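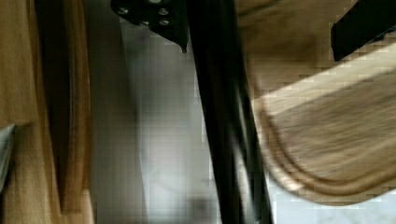 So does somebody just type in "pick up the spoon" and then it knows how? Wrenny_the_Great asked me that in the comments last time.

Search the Stirby Kids pages Go

Thu 11 July
By the Plerkcombe robot desk

I love that question! Typing the words in wouldn't get you very far. Think about learning to butter toast. You probably watched a grown-up do it, then you had a go, then you made a mess, then you had another go. A learning robot needs goes too, and it needs piles of them.

Each go is called an example. While a person guides the arm through a job, the computer saves what the cameras see and how every joint bends. Our kitchen project is called Moncrieff, and back in February we had 300 examples. Now we have 900 (my shoulders can tell!).

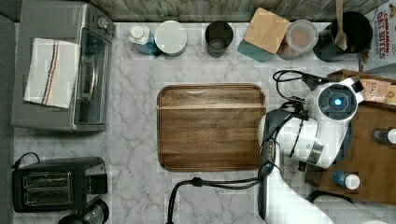 The robot arm beside the cutting board, seen from above.

We don't do every go the same way, either. If the cup was always in one spot, the robot might learn the spot and never learn the cup. So we shuffle things about between goes, a little left, a little turned, and sometimes we swap in a different cup altogether. The folks at Privden, who share examples with us, like to change the lights as well.

Wobbly goes get a label so the computer knows they went wrong. I made 2 of those before breakfast today. Oops. 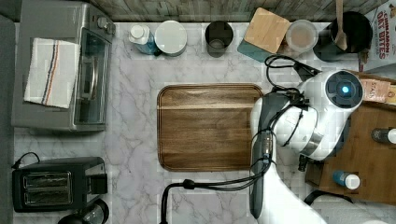 How long does it take to teach a robot one job?
It depends on the job. Pushing a block can take a few days of examples, and folding a cloth can take months.

If you want to try this at home, teach a friend to stack three cups using only your hands to show them, no talking. Then move the cups and see if they can still do it. Send me a drawing of how it went!

Contact Stirby Kids | Copyright Stirby | Back to top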